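# Clakero: tidy-up chores for one robot arm

Clearing a table is the chore everybody asks us about, so we started there - an orange, a pear, a chili pepper and a mesh pen holder on a white tabletop.
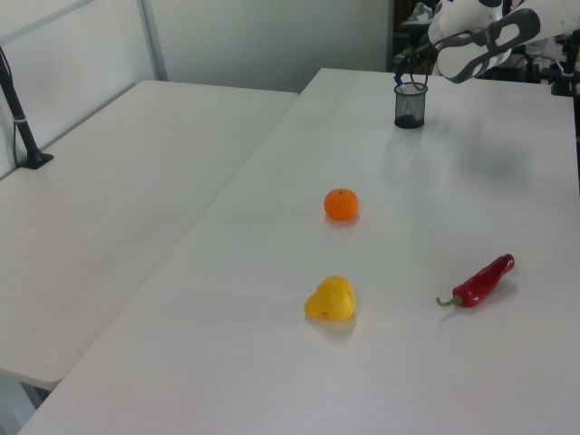 ## What's in this release

337 episodes of short tabletop chores, recorded by Hortensia Rivadeneira and Nkrumah Akolgo at the Sivside lab. Every episode has one spoken-style instruction ("put the pepper in front of the orange"), the joint positions, the gripper opening and video from a fixed camera.

- 54 object layouts
- 20 instructions, some easy and some pretty mean
- `train/`, `val/` and `hard/` folders

`hard/` holds 30 episodes and it's my favorite part! Things start out very close together there, or the arm has to get past the pen holder without knocking it over.

## So can it do chores yet?

Some of them, kind of, and that's already a lot more than I expected when we started. Our baseline policy is good at single pick-and-place moves with round things. Long, thin things that can lie at any angle are harder, and the policy likes to grab the pepper by the stem end. It still can't do a whole table in one go (it forgets what it already moved), and a person is faster at every task in the set. But watching it miss a grasp, back up and try again with no help is a real thrill, and Aurélien Guillot has clips of that in `extras/`.

## Loading

```
pip install clakero
clakero get --split train
```

Then `clakero.open("train")` gives you an iterator over episodes. Times are in seconds, angles in radians.

## Known problems

- Shadows from the arm fall on the tabletop and confuse simple color-based trackers.
- White table, white wall. Don't expect a policy trained only on this to work in your kitchen.
- A few instructions say "cup" and mean the pen holder. Rizwan Abbasi is fixing the labels, hopefully by August.

## Changes

6/26/24 - added `hard/`, fixed gripper values that were flipped in `val/`.

Bug reports and odd failures are very welcome - open an issue and attach the episode number.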